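Prekine Bench Kit

The Prekine Bench Kit is a tabletop workcell package for teaching and testing robotic pick-and-place, sold by the Canadian automation supplier Lekeck. It consists of a perforated base table, a wooden work board, a set of coloured objects and a licence for the Macedo control software. The robot arm is not included and is supplied by the buyer or leased separately through Lekeck. The kit is used mainly in college laboratories and by small manufacturers assessing whether a task can be automated.

History

The kit was designed by Anselmo Pacheco, a mechanical engineer who joined Lekeck from a furniture maker. Pacheco had been building one-off demonstration tables for customers and proposed a standard version that could be shipped flat and put together in an afternoon. A first batch of 80 kits went on sale in June of the following year. Early units used a painted steel work surface, which was dropped after customers complained of glare in overhead camera images. The wooden board was introduced with version 2 and has been retained.

The name Prekine was first applied to the tooling adapter alone. Lekeck extended it to the whole package when the adapter stopped being sold on its own.

Design

The base is a blue table surface perforated with a regular grid of round holes. It is made up of separate panels, so that a damaged section can be replaced without stripping the whole bench. Fixtures can be bolted at any position on the grid, and Lekeck publishes drawings for customers who want to machine their own.

The work board is a large rectangle of pale wood assembled from several planks. It sits on top of the perforated surface and provides a plain, light-coloured background for vision systems. Marks and scratches can be sanded out, and the board can be turned over once. The supplier advises against varnish, which brings back the glare problem of the steel version.

The arm is positioned to reach down over the board. Tooling is held at the wrist by a clamp ring, and the standard tool is a slim black finger with a rounded end, suited to pushing and nudging objects as well as to calibration. Other tools can be fitted to the same ring.

The objects supplied are small and brightly coloured. They include simple forms such as a short cylinder as well as angular pieces with pointed edges, which are harder for software to orient. Files for 3D printing are provided with the licence, and many users print replacements in their own colours. 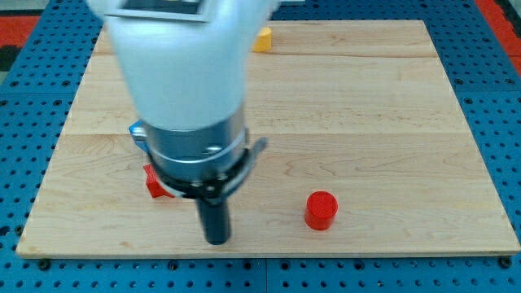

Software

Macedo runs on an ordinary desktop computer and is supplied with a library of practice exercises. These range from touching a named object to sorting by colour and moving a piece to a target without disturbing its neighbours. Each run is logged, and the log can be exported as a spreadsheet. A paid add-on, Clarnel, lets several benches share one exercise list and is aimed at teaching labs.

Reception

Lekeck reported total sales of 1,503 kits at the end of its most recent financial year. In the company's customer survey for the same period, 87 per cent of respondents said they would buy the kit again. Instructors have generally praised the perforated base and the ease of replacing lost objects. Criticism has centred on the weight of the work board, the cost of the Clarnel add-on and the brief printed manual, which leaves most of the calibration procedure to an online guide.

See also

Lekeck
Macedo (software)
Pick-and-place robot
Workcell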